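Furniture reuse program to stay in Hiltham for another year

3/13/23

The Skidomwood furniture reuse program will keep its warehouse in Hiltham for at least one more year, after the city agreed to extend the lease on the old bus garage on the east side of town.

The program takes in used household furniture, repairs what can be repaired and passes it on to people moving into a home with little or nothing to put in it. It handled 2,823 pieces of furniture last year and delivered to 1,029 households in Hiltham and Ilside.

The lease had been due to run out at the end of spring. The city had looked at selling the garage, which it has owned since bus service moved to the Ilside depot, and two offers came in over the winter. Both were lower than the city wanted. In February the property office recommended holding on to the building for now, and the extension was signed last week.

Rent stays the same. Skidomwood will take over the cost of heating, which the city has been paying, and the city will repair the roof over the rear bay. That part of the building has been closed since a leak was found in the fall. Work on the roof is supposed to start once the weather is dry enough, and the program hopes to have the space back before summer, when it gets most of its donations.

Summer is busy for a simple reason. Most leases in Hiltham turn over then, and people who are moving would often sooner give away a dresser than carry it down three flights of stairs. In past years Skidomwood has had to stop accepting large items for part of the season. The rear bay would give it room for sofas and bed frames, which take up the most floor space and are also what people on the waiting list ask for most.

The waiting list currently stands at 21 households. It was longer over the winter, when one of the two delivery trucks was off the road with a bad transmission. That truck is back in use. Ostermann, the moving company on Mill Road, lent a truck and a driver two mornings a week while it was being fixed, and will go on doing one morning a week through the end of summer.

Beds go first. A household with children sleeping on the floor is placed at the top of the list, and the program tries to deliver within a few days. Kitchen tables and chairs come next, then storage. Small items such as lamps and nightstands are usually in stock and can often be added to a delivery that is already going out.
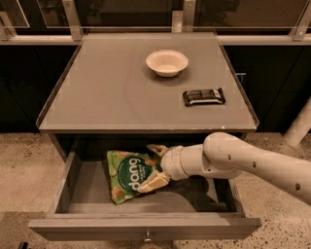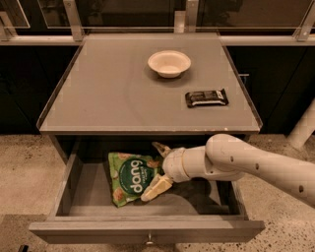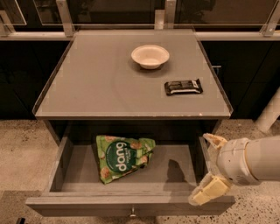

Cabinet with the drawer open.

People can't apply to the program directly. Requests come in through schools, clinics, the two shelters and the county housing office, which fill out a one-page form listing what is needed and whether the building has an elevator. Skidomwood says it gets calls every week from people who have heard about it from a neighbor and want to sign up by phone. Those callers are given the number of the county office.

That system has its critics. A tenants' group in Ilside asked last year for a way to apply without a referral, saying that some renters don't use any of the services on the list and so never hear about it. The program said it did not have the staff to check requests itself. Under the new lease agreement it has promised the city to look at the question again and report back by the end of the year. The Ilside public library has offered to hand out the forms, which might be one way of doing it, though no decision has been made.

Repairs are done in a workshop at the front of the garage. The most common jobs are loose chair joints, drawers that stick and table legs that need a new bolt. Scratches and worn finishes are left alone unless the surface is rough enough to snag clothing. The workshop used to repaint a lot of what came in, but cut back two years ago because of the cost of paint and the time it took to dry. Pieces now go out as they are, cleaned and checked.

The check is short. Shelves and drawers are pulled all the way out and looked at from underneath. Anything that is taller than it is wide gets a wall strap, with the screws taped inside. Cribs are not accepted at all, and neither are mattresses without a readable tag. Upholstered furniture is inspected for bedbugs before it is unloaded, in the donor's driveway if possible - a rule that dates from one bad week some years ago when the whole building had to be treated.

Roughly made furniture is a growing problem for the program. More of what is offered comes from flat-pack kits that do not survive being taken apart and put together a second time, and the workshop turns much of it down. Donors sometimes take this badly. The program asks people to send a photo before booking a pickup, and to include the back of the piece as well as the front.

Pickups are free within Hiltham city limits. In Ilside there is a small fee for anything that needs two people to lift. There is no charge for dropping things off at the garage, where the loading door is open in the mornings. Donors are asked not to leave furniture outside when the door is closed. Items left in the rain have to be thrown out, and the program pays for the disposal.

Disposal costs were one of the points raised when the city council discussed the lease. The city waste department supports the program because it keeps bulky items off the curb, and has said that special pickups in Hiltham have fallen since it opened. Some council members asked whether the program should then get a discount at the transfer station. The waste department was open to the idea, but the station is run jointly with the county, and the county would have to agree. Talks on that have not started.

The program has 13 paid staff, most of them part time. Five work in the repair shop, and the rest split their time between driving, the warehouse floor and the office. It plans to hire one more driver when the rear bay reopens. The job will be listed on the city website as well as at the garage, and applicants need a clean license but no commercial one.

Money for the program comes from the county, from a city grant that is renewed every year and from a shop at the side of the garage, where pieces that are not suited to the referral list are sold to the public. Desks do well there, as do mirrors. Large dining sets and entertainment centers do not, and the program has stopped picking those up. The shop will keep its current hours.

Parking remains a sore point with people who live on the streets behind the garage. Cars waiting for the loading door back up along the narrow side street in the morning, and residents have complained of blocked driveways. Under the new agreement the city will mark a short waiting lane along the garage fence and put up signs sending donors in by the main road. Skidomwood has agreed to keep its own trucks out of the side street before 8 a.m.

What happens after the coming year is less clear. The city has not ruled out putting the garage up for sale again, and the agreement lets either side end the lease with six months' notice. Skidomwood has looked at other buildings, including a former tile store in Ilside, but that one has no loading door and the ceiling is too low to stack furniture. The program says it will keep looking, and that it would prefer to stay in Hiltham, where most of its deliveries are.

Residents with furniture to give away can book a pickup by phone or by using the form on the city website. The next open pickup dates are two weeks out. Bed frames are especially needed, along with twin mattresses in good condition, small kitchen tables and chests of drawers. The program has enough desks and office chairs for now and asks people to hold on to those until after the roof work is done.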